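Skaltine 2 – Guide d'installation et d'utilisation

Chapitre 4. Première mise en eau et réglage de la dureté

Vous avez fixé l'adoucisseur au mur ou posé au sol selon le chapitre 3, et il vous reste deux vis. C'est normal pour la version murale. Pour la version au sol, relisez le chapitre 3.

4.1 Avant d'ouvrir quoi que ce soit

Il vous faut une serpillière, un tournevis plat, les bandelettes de test fournies (sachet bleu, collé sous le couvercle du bac à sel, là où tout le monde le cherche en dernier) et la valeur de dureté de votre commune. Cette valeur figure sur la facture d'eau ou s'obtient auprès de la mairie. Celle que vous donne votre beau-frère n'est pas couverte par la garantie.

Remarque : la dureté s'exprime en degrés français. Les bandelettes Rarkent livrées avec les appareils destinés à l'export sont graduées en degrés allemands. La table de conversion se trouve en annexe B.

4.2 Remplissage du bac à sel

1. Retirez le couvercle en le soulevant par l'arrière. Par l'avant, il vient aussi, mais sans sa charnière.
2. Vérifiez que le puits de saumure est vertical et que son capuchon est en place.
3. Versez le sel en pastilles jusqu'au repère MAXI. Le sel de table, le gros sel de Guérande et le sel de déneigement sont à réserver à leurs usages respectifs.
4. N'ajoutez pas d'eau. L'appareil s'en charge.
5. Replacez le couvercle.

Attention : du sel tombé dans le puits de saumure bloque le flotteur. Un flotteur bloqué laisse entrer l'eau sans se poser de questions. Retirez toute pastille égarée avant de poursuivre.

4.3 Mise en eau

1. Placez la vanne de dérivation Siriwan sur BYPASS (levier perpendiculaire au tuyau).
2. Ouvrez lentement l'arrivée générale. Lentement signifie un quart de tour, une pause, un quart de tour. Les gens pressés font connaissance avec le coup de bélier.
3. Contrôlez chaque raccord avec un papier absorbant sec. Un raccord qui goutte se resserre d'un huitième de tour, pas davantage : l'écrou est en plastique et il a bonne mémoire.
4. Ouvrez un robinet d'eau froide, de préférence sans mousseur, et laissez-le ouvert.
5. Tournez le levier vers SERVICE jusqu'à mi-course. Le robinet va tousser. Attendez que le filet d'eau soit régulier.
6. Terminez la course du levier.
7. Refermez le robinet lorsque l'eau est claire. Une teinte jaune pâle au premier rinçage provient de la résine neuve ; elle est sans danger et ne justifie pas un appel au service clients, qui en reçoit déjà beaucoup à ce sujet.

4.4 Réglage de la dureté

1. Maintenez la touche MENU enfoncée jusqu'au signal sonore.
2. Saisissez la dureté de l'eau d'entrée avec les flèches. L'affichage clignote tant que la valeur n'est pas validée. Il clignotera toute la nuit s'il le faut.
3. Validez par OK.
4. Saisissez 300 comme volume de réserve, en litres, pour un foyer ordinaire. Augmentez cette valeur si vous hébergez des adolescents.
5. Réglez l'horloge. La régénération démarre par défaut à 2 heures du matin et fait le bruit d'une petite cascade qui aurait des regrets. Si l'appareil est installé derrière la cloison d'une chambre, choisissez l'après-midi.

Remarque : après une coupure de courant prolongée, l'horloge repart de minuit. Les réglages de dureté sont conservés.

4.5 Codes affichés

E1 : manque de sel. Rajoutez du sel, puis appuyez sur OK. L'ordre inverse ne trompe l'appareil que brièvement.
E3 : moteur de vanne hors position. Débranchez, attendez que l'écran s'éteigne, rebranchez.
955 : ce n'est pas une erreur, c'est la version du logiciel, affichée à chaque démarrage. Inutile de la noter.

Si le code E3 revient, relevez le numéro de série sous le couvercle et contactez Skemometti. Merci de ne pas démonter la tête de vanne vous-même : elle contient un ressort plus rapide que vous.

Suite au chapitre 5, Entretien annuel. Les commentaires des utilisateurs sont affichés en bas de page.
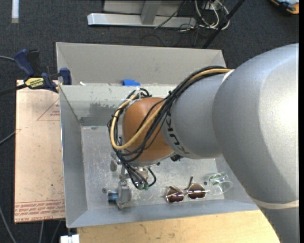
Siriwan sur BYPASS, d'accord, mais chez moi le levier est monté à l'envers et perpendiculaire veut dire SERVICE. J'ai compris en voyant l'eau arriver jaune dans la cafetière. Il faudrait préciser au 4.3 de regarder la flèche gravée sur le corps de la vanne. Pour le reste, réserve passée à l'après-midi et on dort mieux.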